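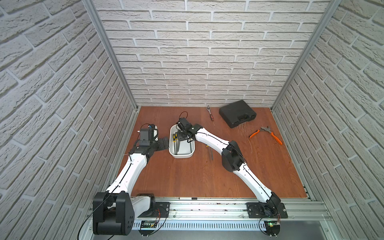 Trisura tray set

Data and code notes for the view-weighting experiments on the Wena bench
Release 2, 30 Apr 2025
Maintained by the Hà manipulation group

Summary

Trisura is a way to train one policy from three cameras when any one of them may be useless at a given moment. On our bench the fixed camera loses sight of a tool as soon as a gripper comes down over it, and a wrist camera loses most of the table when its own fingers are closed on something. Trisura adds a small head to the policy that gives each view a weight at every step. The weights are learned from the demonstrations plus a light set of human labels that say which view shows the contact point.

This set holds the demonstrations, the labels and the evaluation layouts we used. The training code is in the train folder. The baseline policy, Asel, is in its own folder and can be run without any of the Trisura code.

What is in the set

900 teleoperated episodes on a two-arm bench. Each episode has:
- one fixed camera stream
- two wrist camera streams, one per arm
- joint positions and gripper opening for both arms
- the commanded targets, stored apart from the measured values
- a task string
- a success flag, set by the operator at the end of the episode

Every episode also has a view label track. It is stored at a lower rate than the video and should be held constant between samples. Do not interpolate it. The labels are categories, and a value halfway between two of them has no meaning.

Tasks

sort_in: move hand tools from the table to the white tray.
sort_out: move hand tools from the tray to the table and set them down side by side with the handles facing the same way.
pass: one arm picks up a tool and the other takes it.
clear: move whatever is nearest the tray out to the sides of the table.

The objects are common bench tools. Most episodes use a group with matching yellow-and-black handles. A ratchet wrench, a pair of pliers with orange handles and a dark case are used as distractors in many layouts. The distractors are moved in the clear task and left alone in the others, unless an arm bumps them. Episodes with a bump are kept and marked in the contact_note field.
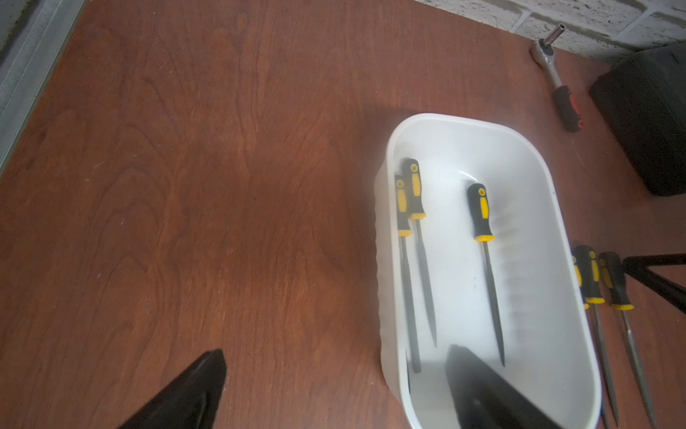
Wrist view. Three tools with yellow-and-black handles in the white tub, with more of them on the table to its right.

Why the matching handles

In our first round we used tools of many colors and the baseline did well. When we looked at the attention maps, the policy was mostly finding a color and going to it. With matching handles that no longer works. The policy has to tell one tool from its neighbor by position, and when two handles overlap it has to find a place to put the fingers that will not drag both of them along. This is the case where the choice of view matters most, so release 2 uses the matching group for nearly all of the sort tasks. The mixed-color episodes from release 1 are not included. If you need them for a comparison, use the release 1 archive, and note that its joint ordering is different.

View labels

Labelers watched the three streams together and marked, for each short segment, one of four values:

0 fixed camera shows the contact point best
1 left wrist camera shows it best
2 right wrist camera shows it best
3 none of them shows it

Value 3 is rare in sort_in and common in pass. Treat it as a real class. An early version of the loader dropped these samples without a warning, and models trained that way put too much weight on the wrist view of the arm that is giving up the tool.

Labelers were told to judge where the fingers meet the object and to ignore how sharp the picture is. Wrist streams have motion blur in fast moves, and a held tool is often out of focus because it is so close to the lens. A blurred view can still be the right one if it shows the grasp. 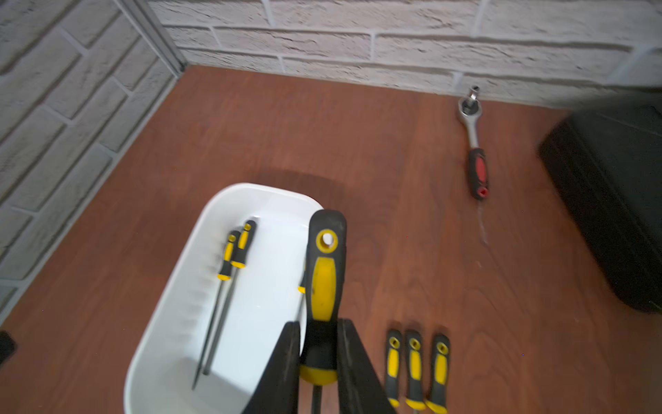
Wrist view with a tool held upright between the fingers. The handle covers part of the tray.

Occlusion by the held tool is the second thing we wanted in the data. Once the gripper has closed, the handle can hide the spot where the tool should go next. The baseline often slows down or stops at this point. With view weighting, the policy moves weight to the fixed camera and then back to the wrist when it gets close to the release point. You can plot this with plot_weights.py, which draws the three weights under the video.

Method in short

Each stream goes through the same image encoder. The view head reads the three encodings and the joint state, and returns three weights that sum to one. The encodings are scaled by their weights and passed to the action decoder. The view head is trained with the label loss for the first part of training, and after that with the action loss alone. Samples with label 3 are pushed toward equal weights.

We tried leaving the label loss on for the whole run. It gave cleaner weight plots and worse actions, so it is off by default. The setting is label_loss_stop in the config.

Results

Each entry is the number of successful trials out of 15 for one task. A trial is a success if every tool named in the task string is in the right place and nothing has fallen off the table.

sort_in: Asel 12, Trisura 14
sort_out: Asel 9, Trisura 12
pass: Asel 7, Trisura 9
clear: Asel 13, Trisura 13

The clear task shows no gain. The objects are large and well apart, and the fixed camera sees them for most of the motion. We take this as what the method should do when there is little to gain from changing views, but one task on one bench is thin support for that.

Pass is still weak. Most failures happen when both grippers are near the tool and no camera sees the space between the fingers. A better choice among three bad views does not help much. We think it needs touch sensing or a fourth camera and have tested neither.

Setup details

The bench is an enclosure with white brick-patterned panels and a reddish-brown wood surface. The arms are mounted on an aluminum rail along the front. The panels were put up before release 1 and have stayed the same since, so every episode shares one background.
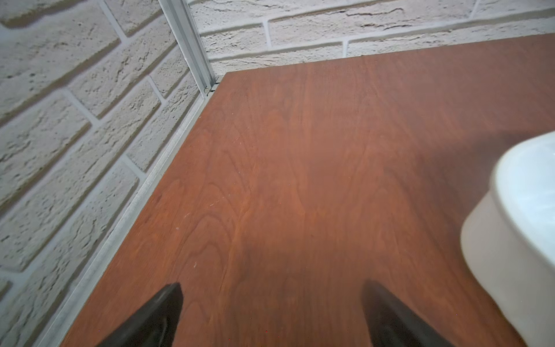
Reset and start poses

Each episode begins with both grippers open and above the surface. The operator starts recording once the arms are still, so the first frames of a wrist stream may show mostly table. Keep these frames if you train with history. For single-frame training, skip_still in the loader will remove them.

The tray is put down by hand before each episode and is not fixed to the table. It shifts when a finger touches its rim. Its position is not tracked, and there is no calibration target in view. Extrinsics for the fixed camera are given once per session. Wrist extrinsics are given once per arm, and were not measured again after the camera housings were tightened in April. Expect a small error in any method that projects points between views.

Splits

Train and validation are split by session, so that no tray placement or tool layout from one session appears in both. Please keep this split. A random split by episode gives validation numbers that look much better and do not match what happens on the bench.

The evaluation layouts are stored as reference pictures with an overlay script. To set one up, run the script and move the objects until they line up with the overlay on the live stream. There was no operator blinding. The person doing the reset usually knew which policy would run next.

Known problems

- Some right wrist streams lag the joint data by one frame. The affected episodes are in lag_list.txt, and the loader corrects them if fix_lag is true.
- Task strings for sort_in and sort_out use "tray" and "tub" for the same container.
- Success flags were set by different operators. They did not agree on whether a tool leaning over the rim counts as in. We did not relabel.
- The wood surface has scratches and small bits of wire on it in some sessions. They are not annotated.
- Commanded gripper opening is clipped in the first session. Use the measured value.

Use

The set is meant for research on multi-view control and on imitation from mixed camera quality. It is a poor choice for general grasping, as the range of objects is narrow and there is only one background. The weights learned by the view head depend on where our cameras sit and should be trained again for any other bench.

Changes from release 1

Matching tool group added. View labels redone with the fourth class. Joint order changed to left arm first. Asel checkpoints retrained on the new split.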